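Feb 21, 2025

Laundry day again, and I finally got to the bottom of the cloth drawer. I have been putting this off for weeks! I pulled every single thing out, washed the lot, and then spent the whole afternoon folding while the radio mumbled away in the background and my tea went cold twice.

The orange is such a ridiculous color and I love it. Thitima gave me a bundle of orange cloths back in June when she moved out of the Brukov apartment, and she kept apologizing that they were too loud for anybody's kitchen. Too loud! I put anything orange next to turquoise and I'm happy for the rest of the day — it's like having a bowl of apricots sitting out.

Orange, all bunched up, and no folding done on it yet:

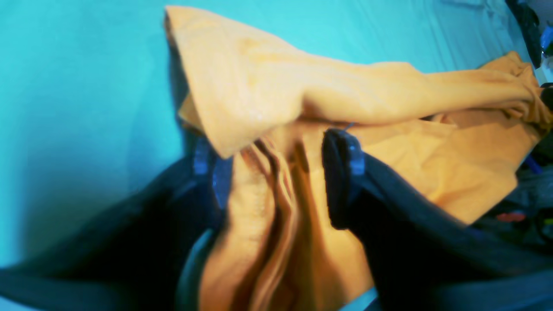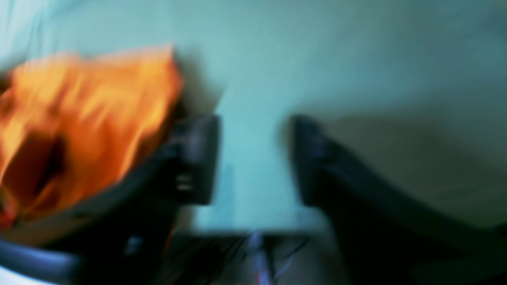

How I'm folding now

I used to do halves and then halves again and jam everything in until the drawer wouldn't close. Darnell does thirds the long way, then rolls from the short end, so I tried that (he's going to be unbearable when I tell him). You have to smooth the creases out with the side of your hand first or the roll comes out lumpy and springs open the second you let go. My first few were terrible. By the end I had 19 decent ones lined up in the drawer, and one more that I gave up on and put under the sink for the floor.

Still to do: the napkins, which need ironing and will probably not get it, and the big tablecloth Fikri wants to borrow for his mother's lunch. I have to check it for that gravy stain before he comes by. Also we're out of detergent, so I wrote that on the list next to onions and light bulbs.

My back hurts. Soup for dinner, and early to bed.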